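Thursday

Up at 6 because the bin truck was early and loud. Grey outside, no wind. I made tea and sat with the bills, and by the time I looked up it was nearly nine. The power account is higher than last winter's even though I have the heater on less. I wrote the meter reading on the back of the envelope, 3576, and will check it against theirs when I can be bothered ringing.

Walked down to the McGrath Street shops before lunch. Potatoes were on special, the washed ones, so I bought a bag, plus leeks, milk and a loaf. The chemist didn't have my script ready. They said after four, so I went home. My left knee was all right going down and not so good coming back up. I stopped at the bench by the bus stop and watched the council people digging up the same bit of footpath they dug up in autumn.

Soup in the afternoon. I've been meaning to use the old recipe from the community cookbook, the one with leek and potato and a bit of nutmeg. It asks for a kilo of potatoes, and that's too much for me, even with the freezer. I did half and guessed the stock.

I worked at the table instead of the bench. The bench light has been flickering since the weekend and I get sick of standing. Table is a better height for sitting down, though you have to watch the varnish. I use the pale board for vegetables and keep the other one for meat and onions. It has picked up a few smudges that don't shift with soap. Might try salt and half a lemon on it, or might leave it.

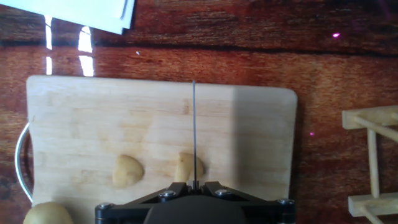
Evening

Soup came out thick. I let it sit too long while I went back for the script and the bottom caught a little, but I didn't scrape it, so you can't taste it. Added more milk at the end. Next time less potato again, or more stock. I forgot the nutmeg altogether and only remembered when I was washing up.

Had one bowl with toast and put the rest in containers for the freezer. Wrote the month on the lids in marker - November - because last time I ended up with a row of things I couldn't name and had to thaw one to find out it was stewed apple.

The chemist had the script by half past four. Cost me 28 dollars, up from what it was. The woman at the counter said the other brand is cheaper and I can ask the doctor about it. I'll put it on the list.

Rang Kellix about the bench light. On hold for 21 minutes, then a young bloke told me the part is under warranty but the labour isn't. They can send someone next week, between eight and one, which means a morning gone. I said yes. In the meantime I've got the lamp from the spare room on the bench with the cord going behind the toaster. It does the job, but it gets in the way of the kettle.

Washed the board and stood it up by the window to dry. Wiped the table down with a damp cloth and then a dry one. There is a dull patch near the end where I sit and I can't tell if it's from heat or just from elbows. The polish under the sink is finished apart from a bit stuck round the rim, so that goes on the list too.

Watched the second part of the Silanport series. It's about the fishing boats and the cannery closing. Slow, but I like the harbour shots and the old colour film they found. Fell asleep for the last bit and will have to see it again.

Tomorrow: sheets, library books, polish, stamps. Ask at the doctor's about the tablets. Use up the green ends of the leeks if they haven't gone limp. There are plenty of potatoes left in the bag, so probably a tray of them in the oven with the last of the rosemary.

Bed at ten.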